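Route confirmed for July's Tour of Tomar

The organisers of the Tour of Tomar have published the full route for this year's race, which starts in July and covers 600 kilometres over four stages.

The opening day is a flat 78 kilometres and should suit the sprinters. Stage two is the longest at 208 kilometres, with three categorised climbs in the last third and a finish in the old town.

Race director Sofia Tzanetos said the third stage had been moved inland to avoid roadworks on the coast. It now takes in two gravel sections before an uphill finish.

Breakfast for riders and team staff will be served at the stage hotels from 6am, an hour earlier than last year.

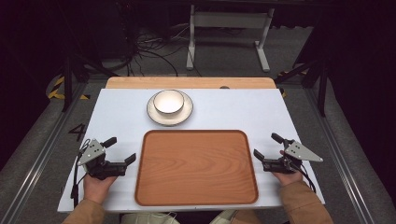 Teams and entries

Vinetti and Voltside have both confirmed full squads. Tipene Halliday, second overall last year, will lead Voltside, with Jayson Talavera riding in support. Triradar has yet to name its line-up.

Kirstin Gourlay will miss the women's race as she recovers from a broken collarbone. Her place goes to Syafiqah Hartono.

Entries for the amateur ride over the stage one course close on 18th June.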